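Filia Workroom Floor Mat, black
Sold singly or in pairs. Rolled, never folded.

I've had a Filia mat on my own floor for long enough now that I've stopped noticing it, and I mean that as praise! It's a plain black rectangle that you put down wherever you're about to make a mess, and then you pick it up again when you've finished. I sell a fair few things for sorting and clearing out, and this is the one I'd miss first.
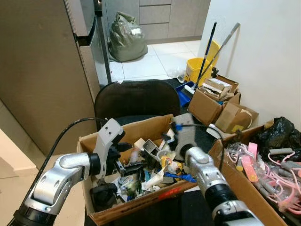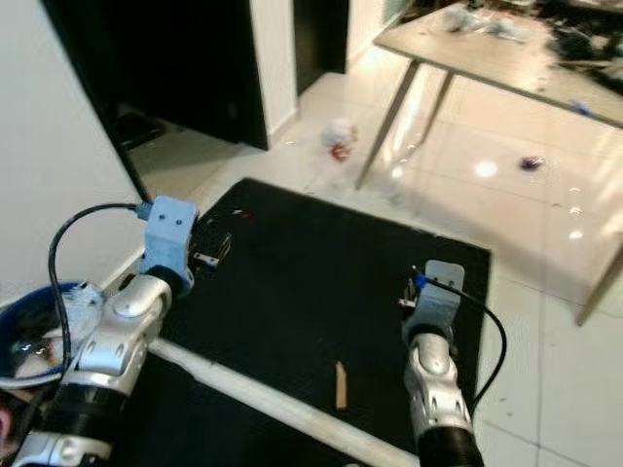

Right, sizes. The Filia comes in two. The small one is 137 cm long and suits one person sitting on the floor with a box of bits beside them. The large is 200 cm, and that's the one to get if you like to tip everything out and see it all at once (I do, I can't sort from inside a box, I just end up stirring it). Both are 68 cm wide, so they'll go through a doorway flat if you carry them like a tray with somebody on the other end.

I went back and forth over the colour for ages. Arnik, who make them for us, also do a grey and a sort of oatmeal, and I had both here to try. Lovely colours, but pale scraps and bits of paper vanished on them. On black you can see every little offcut and shaving, and on a shiny tiled floor that makes such a difference, especially in the evening when the ceiling light bounces off everything. Dark screws are the one thing I do lose on it, so those go in a saucer.

The underside has a slight grip. It holds well on tile and lino and nicely enough on sealed wood. On carpet it creeps a bit, I won't pretend otherwise, and if your whole house is carpeted you'd be better off with the Berge board, which is stiff and costs a little more.

Cleaning is a shake out of the back door and a wipe with a damp cloth. Please don't put it in the washing machine. One customer did, at 40 degrees, and it came out with a permanent wave along one side. She still uses it but she's not thrilled.

When it arrives it will want to curl at the ends. Lay it upside down overnight with a couple of heavy books on the corners and it'll be fine by breakfast. There's a faint smell for the first day or so, which went quicker for me with a window open.

People often ask whether it goes with the Zustov sorting trays, and yes, three of them sit side by side across the large mat with room left over for your knees. The trays are on their own page and I don't do a bundle price at the moment, sorry! An old cardboard box does the same job for nothing, mind you, and I use those as much as I use the trays.

Orders go out every Thursday, rolled in a tube. If you want the pair, write "pair" in the order note and I'll put both in the one tube so you only pay postage once. Returns are fine if it's unused and still rolled. Grey is out of stock until March.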